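How many goes at a job before it learns?

Claleria
We've got 224 recordings of our two-armed setup handling white poles and a base. Lots are blurry. 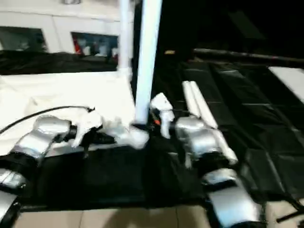

Should I bin those and start again?

Ollura
Don't! I kept my blurry ones, all 2,561 of them, and it copes fine. Get the close-up gripper views too.

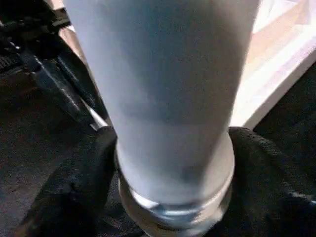
And start from a different spot every 5 goes or so, mine got very stuck in its ways. 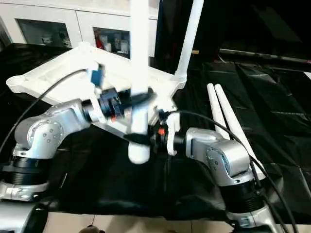
Tusolitz

200 was plenty for me.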